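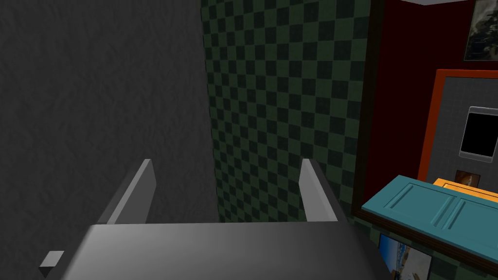
So I finally bought the folding tables. If you've been reading for a while you know I've been renting them for every single craft fair since I started, and complaining about it every single time (sorry!). This spring I added up all my rental receipts and the total came to $1,441. For tables I had to give back!

I went looking for something I could load by myself into a small hatchback. My list was short. Sixty-inch tops, because my crates are built to slide under that length, legs that lock, and a handle that doesn't pinch. I must have spent three evenings reading spec sheets in bed. Everybody says "commercial grade" and hardly anybody tells you what the thing weighs.

In the end it came down to Trendus and Skodinell. Trendus was cheaper, but they wanted me to buy a case of them and I have nowhere to keep a case of tables. Skodinell will sell you 2 at a time, so I ordered 2, plus a pair of fitted covers in dark gray. I went back and forth on the covers for ages. My old bedsheets did the job, but they slid around every time a kid leaned on the booth, and I got tired of the safety pins.
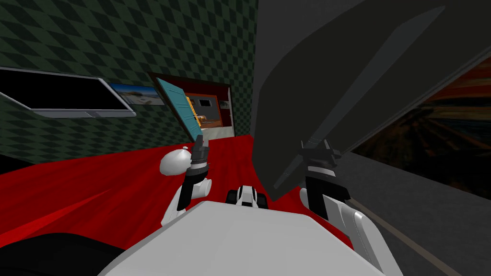

*Posted by Kim on 23rd July, filed under Booth Stuff*

The tables came on a pallet, which I was not ready for. The driver was very nice about it and waited while I cut the straps and dragged them into the garage. One had a scuff on the underside and I decided I didn't care.

First real outing was the Gavcombe summer market. I had my spot set up before the coffee truck opened, and that has never happened to me before! The legs click when they lock, a good loud click, and the tops sat level even on that awful sloping bit of grass by the gate. The covers fit snug at the corners. They do show every speck of lint, so now there's a lint roller living in my cash box.

One gripe: the edges are 61 inches if you measure over the plastic trim, and my crates still fit, but my old banner clips don't. I ended up taping the banner on and it drooped all afternoon. If anybody knows of a clip that opens wide enough for a thick edge, please leave me a comment, I'll try pretty much anything that isn't orange.

Next thing on the wish list is a decent canopy before the September fair. I've been looking at the pop-up kind with the side walls, but the prices make me want to lie down, so I may just borrow one again and see how windy it gets.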